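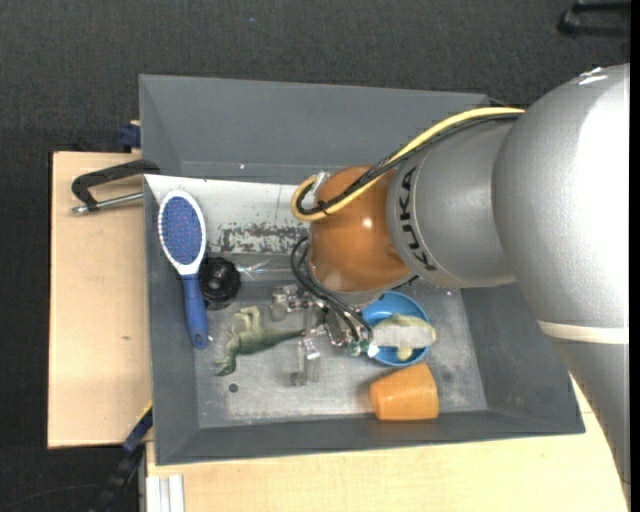 Clearing a Mixed Bin: Can an Industrial Arm Tidy Up?

Project report, automation lab course
16/04/2024

1. Question

The course asked each group to pick one chore that is done by hand in homes or shops and to judge whether a machine could take it over today. Our group picked tidying: taking mixed small items out of a container, one at a time, and putting each one down somewhere else. The same motion covers a toy box, a kitchen drawer, a returns tote behind a store counter and a lost-and-found crate.

We limited the question in two ways. The items are not known to the software in advance, so no models or barcodes are used. The items are also not arranged for the robot. They lie as they fell, and some of them lie on top of others.

2. Equipment

The arm is a KUKA industrial arm with a metal gripper that closes two fingers. The lower finger has a semi-transparent tip. The cables run along the outside of the arm and past the wrist joint, with a loop left in them for rotation. This loop limits how far the wrist can turn in one direction before the motion has to be reversed, and the planner was given a joint limit to match.

The workspace is a grey bin with sloping sides, clamped to the wooden work surface. We clamped it after the first day of testing, when a finger pushed against the front wall and shifted the bin far enough to spoil the calibration.

Grasps are proposed by a program we call Gelus. It takes one view of the bin from a fixed camera, scores candidate grasp points and passes the best one to the arm controller. Motion planning and logging are handled by Tipoki, which was written by an earlier class and which we changed only slightly.

3. Items

The items were chosen from things found in an ordinary house. The load shown at the start of this report includes a hairbrush, a green toy dinosaur, a fish-shaped toy, a bright blue bowl, an orange plastic cup, a black round part with concentric rings, a white flat panel and a crinkled piece of clear plastic.

None of these is heavy. The difficulty is in how they differ from one another. The bowl has a thin rim and a wide curve. The dinosaur has legs and a tail that offer many places to hold and as many places to slip. The clear plastic returns almost nothing useful to a depth sensor. The flat panel has to be gripped at an edge, and an edge lying near a bin wall leaves little room for a finger.

Objects also interfere with each other. The fish toy lies across the bowl, so a grasp on the bowl rim may bring both up together. The brush overlaps the panel. A person would take the fish first and the brush first without thinking about it. Gelus has no notion of order. It picks whatever scores highest.

4. Method

We ran 263 grasp attempts over the test period. After each attempt the result was entered by hand as one of the following:

Clean: one item lifted and set down outside the bin.
Double: two or more items lifted together.
Drop: item lifted, then lost before release.
Miss: fingers closed on nothing.
Stop: arm halted by a force limit or planner error.

An attempt was ended by an operator only if a cable was at risk. The arm speed was kept low throughout, as required by the lab rules. Items were put back by tipping them from a smaller box, so that the layout changed between runs.

Gelus was trained beforehand on 3,250 labeled grasps recorded by the earlier class. Of these, 2,000 used rigid blocks and tubes. This matters for the results in section 5.

5. Results

Cups and toys gave the best results. The orange cup was usually taken across its body when it lay on its side. When it stood upright, Gelus preferred the rim, and the cup tended to swing during transport. Most swings did no harm, but several ended as drops near the bin wall.

The bowl was mixed. Rim grasps held well if the finger reached deep enough. With another item inside or across the bowl, doubles became the most common outcome. We counted a double as a failure even where both items arrived, because a sorting task would have put one of them in the wrong place.

The hairbrush was easy at the handle and poor at the head. Gelus chose the head more often than we expected. The bristle pad seems to read as a solid block, and blocks made up most of the training set.

The flat panel was rarely lifted when it lay flat on the bin floor. Nearly all attempts on it ended in a miss or a stop. The sloping wall helped in a few layouts by holding one edge up.

The clear plastic was the worst item. Gelus ignored it in most runs, and when it was lifted it usually came up with something else. It also degraded the scores of items beside it, apparently through false depth readings.

6. Time

Each cycle was much slower than a hand. A member of the group emptied the bin by hand for comparison and finished before the arm had completed its second item. Planning used less of the cycle than we assumed. Most of the time went to the slow approach and to the wait after closing the fingers.

Raising the speed would help, but not by enough to change the comparison, and it would require a fenced cell. That is acceptable on a shop floor and unlikely in a kitchen.

7. Comparison with a Narrower Task

To see how much of the difficulty came from variety, we repeated the test with 6 identical plastic cups. Stops almost disappeared, and the remaining failures were doubles from nested cups. The arm could be left alone for a full run, which was never the case with the mixed load.

This agrees with a supplier demonstration we attended in September, where a Hivon picking cell handled boxed goods of one shape without trouble. The Surkulus unit shown beside it was sold for mixed goods, but it used suction, and the items on display were all smooth and closed.

8. Assessment

For mixed household items, the setup tested here is not ready to work without a person nearby. It removes many items correctly, but the bin is seldom left empty, and the items left behind are the flat and clear ones. For a single type of rigid item it is already usable at low speed.

A shop returns tote falls between the two cases. If packaging film were removed before the tote reached the arm, most of the problem layouts we logged would not occur. Someone would still have to do that part by hand.

9. Further Work

Add hairbrushes, bowls and other hollow or bristled items to the training set.
Add a rule that prefers the topmost item over the highest score.
Test a suction cup next to the fingers for flat panels.
Weigh the item after lifting, so that doubles are detected before release.
Reroute the wrist cables and remove the added joint limit.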